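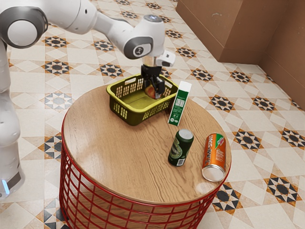
Slow down over the basket, slower than feels sane, and half your bad runs go away. So wrote a reader at Gaillard after the last page of tips, and I agree, with one addition - slow down on the way out too. People crawl in, grab, then yank the stick like they're late for a bus. The arm learns the yank.

Workshop Tips: Teaching an Arm to Put the Groceries Away
Posted Thursday by the Girndale workshop desk

More notes from the bench. Most of these work the same in the simulator and on a real arm, I'll say where they don't.

Fruit and baskets

Fingers straight down for anything going in or out of a basket. Come in at a slant and you catch the wall.

Line up high, then drop. Don't steer on the way down.

Small round fruit: close on the widest part. Too high and it squirts out. Too low, you're scraping the basket floor.

Lower it till it's nearly touching, stop, open. Don't let go from up high, it rolls, and next run starts with the thing in a corner you can't get at.

Baskets with slots in the walls - keep fingertips off the sides. They hook. In the sim the whole basket jumps, on a real table it just drags along.

Cans and cartons

Tall stuff right next to the basket is what you'll hit. With the wrist, usually, not the fingers. Lift clear of the carton top before you move sideways.

Cans near the table edge, leave them for last or push the start position in a bit. I lost most of a morning to one can.

If a can is tipping when the run starts, reset. Do not save it. A lucky save teaches the wrong lesson.

By hand or by remote

Hand guiding is good for the first few, to get a feel for the reach. Two hands, one near the wrist, one further up. Pulling only from the end gives you elbow positions no one would pick on purpose.

Remote is better for the small moves. Turn the speed down before you start, not in the middle of a run.

Take your thumb off the stick when you pause. Drift gets recorded like everything else.

VR controller: rest your elbow on something. A rolled towel does fine.

How many

We did 104 demos for the basket job. Kept maybe too many. Going back through them, the ones where I was tired were plain to see, long waits and then a lunge.

Do 8, stop, watch them back at double speed. Then 8 more. If five in a row look alike, move the objects before you go on. An inch or two is plenty, and turn the basket some.

Roughly 600 steps is where I give up on a run. Past that I'm hunting around and it shows.

Throw out bad runs right away. You wont remember later which they were.

Odds and ends

Write down what "done" means before the first run. Ours was fruit in basket, gripper open, arm back up. Someone left out the arm back up part and we had to redo teh lot.

Same camera view every time. Tape on the floor for a real one, a saved view for the sim.

Shiny tabletops and busy floor tile are worth having in a few sets. Plain gray all the way through and it gets lost the minute you change rooms.

Label the folder with the task, then the object, then who was driving.

Coffee after, not during.

Recent tips
Marking out a bench for the Clavton arm
Gripper pads: when to clean, when to swap
Pornarico joystick, fixing a sticky trigger
Folding dish towels by remote, second try
Shelf liners that don't slide

Contact the Girndale workshop desk | Copyright Girndale | Back to top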